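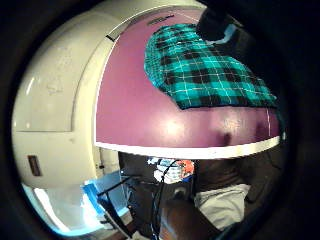
Figure 2. View from the hand-held gripper during the cloth task, with the plaid cloth lying on the purple surface.

4.2 What the open day taught us

We ran the cloth task live at the Netdale open day in August, and I'll admit I was nervous about it. Up to then, everything we had reported (Section 3) came from quiet afternoons with the same two people holding the tool. On the open day we let visitors hold it. Fifty-two people signed up on the sheet by the door, and 18 of them gave us at least one full recording we could use for the analysis below.

The instructions were short on purpose. Vy Trình showed each visitor how to squeeze the handle, let them open and close the fingers a few times, and then asked them to pick up the cloth by whatever part they liked and put it down flat. We didn't tell anyone where to grab. I wanted to see if people would go for a corner, which is what the Drondo planner does almost every time, and which I had always assumed was the "human" way to do it.

Well, they mostly didn't! Only 9 of the 18 went for a corner on the first try. The rest pinched somewhere along an edge or straight into the middle, and a few of them changed their minds on the way down - you can hear one visitor say "no, wait" on the audio. The plaid cloth in Figure 2 was a favorite of mine for this part of the study. It has a bold check, so when it rumples the lines bend with it, and our annotators found the folds much easier to mark than on the plain cloths from the Skindberg set.

The view in the figure also shows what the policy has to live with. The lens is very wide, straight edges come out curved, and there is glare on the purple surface. Most of our lab recordings have a matte gray mat under the cloth and a blank wall behind it. I had expected the busier background to hurt us more than it did. Glare was the bigger headache, and the segmentation step adapted from Dương kept calling bright patches "cloth" until we retrained it with 14 extra recordings from the open day (these came from staff, so they aren't part of the 18).

One more thing on timing. Visitors were slower than our own operators, as you'd guess, but they also paused more just before closing the fingers. We first trimmed those pauses out as dead time. Vy talked me into putting them back, and the policy trained on the untrimmed recordings closed early less often - see Table 3 for the comparison. We have not tested whether the same holds for stiffer materials such as towels or denim.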